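Support > Tables > Care questions

How do I clean the Kiso tabletop?
Use a soft cloth, a little damp, and wipe along the grain. Please do not use products with bleach.

Is the grain pattern always the same?
No. The wood is pale, and on one table you can find ovals and curved lines, on another almost straight ones. Small dark specks are normal too and we do not exchange a table for them. 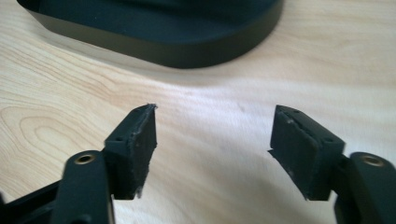
Can I put heavy objects on it?
Yes, up to 100 kg. Lift them when you move them, please.

Contact: Halina Krajewska, Malinowski Tables | Back to top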